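Ticket: Vacuum pump drops out mid-run, lines 3 and 4, east woods
Opened by: sugarhouse
Equipment: Pandex rotary claw pump, Bistunum line sensors, Justport relay box
Priority: high while sap is running
Status: see bottom

Opening note, March
Pump holds vacuum fine from cold start, then drops somewhere after the first couple hours. No alarm. Releaser keeps dumping but slower and slower. By the time anyone walks back there the gauge is at 11 and the lines are half slack. Restart brings it right back up. Then same thing again.

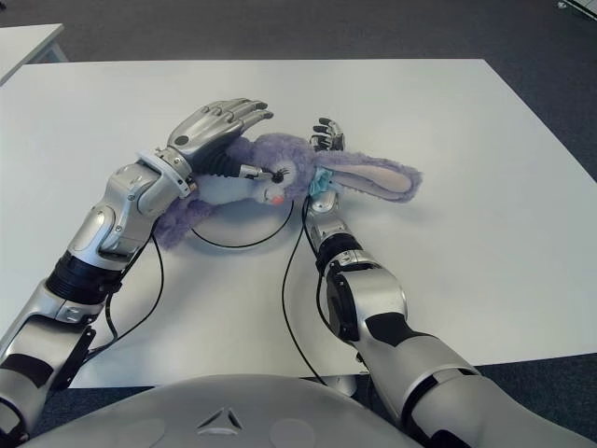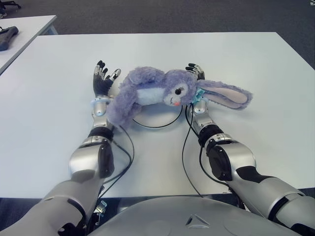
Purple plush bunny on the white table, both pictures.

Setup for whoever picks this up: 1,492 taps total, all on tubing, two mainlines into the releaser in the sugarhouse. East woods is lines 3 and 4, these go through the booster tank Hrnčiar sold us used. West side is 1 and 2, straight run, no booster. Only 3 and 4 are dropping. West side sags a bit when it happens but comes back.

What I did before opening this:
– walked 3 and 4 end to end, fixed squirrel chews, a fallen limb on 4
– changed the oil in the pump
– cleaned the intake filter (was not bad)
– power cycled the Justport box
– swapped the gauge at the booster for the spare. Same reading.

None of it changed anything.

Reply, support
Thanks for the details. Please send:
1. Vacuum at the pump inlet at the moment of the drop, not after.
2. Vacuum at the releaser, same moment.
3. Pump temp at drop.
4. The sensor log from the Bistunum app, full day, exported as CSV. Screenshots get scaled down and we can't read the times.
Also confirm whether the booster has its own check valve or relies on the one in the line.

Update, 6 pm
Got a drop while I was standing there, lucky. Pump inlet was still good, 24. Releaser was 23. Booster was 13 and falling. So pump is not quitting, I had that wrong in the title. Leaving the title. Pump temp was normal per the dial, hot to the touch but it always is.

CSV attached. Careful with the time column, the app is an hour off, never switched over for daylight time.

Check valve: there is one in the line, about 4 feet before the booster. Don't see one on the booster itself but theres a fitting underneath I can't get at without draining it.

Reply, support
That's useful. If the pump and releaser both hold and the booster does not, it's a leak on the far side or a restriction between the releaser and booster. Two checks, in this order please:

Close the valve on the woods side of the booster with the pump running. Wait five minutes. If the booster climbs back to match the releaser, the leak is out in the woods. If it stays low, the problem is the booster or the dry line feeding it.

Then open it again and close line 3 only. Then line 4 only. Write down each number.

Note: please do this during a drop. Testing when everything is holding won't show anything.

Update, next day
No run. Froze hard overnight and never got above 31. Nothing to test. Boiled what was left in the tank and cleaned the front pan. Will try again when it warms.

Update
Ran today, first good one in a while. Started moving at 10. Drop started a little after noon. Did the test:

Woods side closed, 5 min: stayed at 13. Went to 14 maybe.
Line 3 only closed: 13
Line 4 only closed: 13

So not the woods. Which I could have used knowing before I spent a whole morning on snowshoes with a bag of tees.

Opened everything back up, tapped on the dry line with a wrench where it dips at the brook crossing. Number jumped to 19 for a few seconds then fell off again. Thats something.

Reply, support
Agreed, that is something. A dip in the dry line can hold liquid. The dry line should carry air only. If sap is getting past the booster and into the dry line it will pool at the low point, and once there's enough it plugs the pipe. When you shut down and restart, the surge clears some of it, which matches what you are seeing.

Questions:
How far does the dry line sag at the brook?
Is there a moisture trap or drain at the low point?
Has anything been changed on the booster float?

Update, 7 am
Sag: maybe 2 feet over the crossing. Wire stretched over the winter, had a tree down on it in January, I put it back up but not tight.
Drain: no.
Float: not touched by me. Came that way from Hrnčiar. Emailed them to ask.

Put a T and a ball valve in at the low point this morning before it thawed. Miserable job with cold pipe, had to pour hot water over the ends from a thermos to get the fittings on. If anyone else is doing this bring two thermoses.

Update, same day, 2 pm
Dropped again at 1. Shut the pump, opened the new drain, got most of a pail out of it. Clear sap, no oil in it. Started up, vacuum right back to 24 at the booster. Held for the rest of the afternoon.

So its pooling there, confirmed as far as I'm concerned. Question is why sap is in the dry line at all.

Reply, support
Good work. Please look at the float in the booster. On used tanks of that style the float can stick open if there's sugar sand or bacteria slime on the stem. When it sticks, the tank overfills during a fast run and sap carries over into the dry line. It would be worse in the early afternoon with peak flow.

To check: shut down, drain the tank, take off the lid, lift the float by hand. It should drop on its own with no help. Hot water and a soft brush only. Do not use soap of any kind, do not grease the stem.

Update
Took lid off. Float did not drop. Had to push it. Stem was coated, sort of a snotty film, and the guide has a burr on one side that looks like someone had at it with pliers. Cleaned it, filed the burr with a fine file, rinsed three times. Drops free now.

Also found the fitting underneath is a check valve after all. So there are two in series. Is that a problem?

Reply, support
Two in series won't hurt vacuum but they are one more thing to stick or freeze. Leave it for the season. If you want to pull one, pull the one in the line once you're done boiling.

Please also retension the wire over the brook so the dry line slopes back toward the booster the whole way. The drain valve is fine as a safety but shouldn't be the fix.

Update
Wire done. Two ratchet tighteners and an extra side tie to the big ash. Line has slope now, checked with a level in four spots. Not pretty.

Hrnčiar wrote back. They have a newer guide in plastic, they'll ship it. Asked for the model plate off the tank and there isn't one, sent them measurements instead.

Update, three runs later
Holding. Best day was 23 to 24 at the booster start to finish, no drops. Opened the drain at the brook each night, got maybe a cupful the first time and nothing after. Tank is 86 percent full right now at 4 in the afternoon and I'm about to light the arch, so keeping this short.

Still open:
– Bistunum app clock still an hour off. Changed it in settings, it goes back after it syncs. Seperate ticket?
– no low vacuum alert ever came through from the Justport box, the entire time. Threshold is set at 18, booster was at 11 the first day. Should have gone off.

Reply, support
Clock: yes, please open a separate ticket, that is on the app side.
Alert: check which sensor the alert is assigned to. By default it watches the first sensor paired, usually the one at the releaser. Your releaser never went under 18, so it would not have fired.

Update
Yep. It was on the releaser. Moved it to the booster, also added one for the end of line 4. Tested by pulling a spout, phone went off in under a minute.

New guide from Hrnčiar not here yet. Will put it in when it comes or after the season, whichever. Lids on, float is fine for now.

OK to close, will reopen if it drops again.

Status: closed, pending part
Cause: sticking float in booster, sap carryover into dry line, pooled at sag
Fix: float cleaned, guide filed, wire retensioned, drain added at brook, alert moved to booster sensor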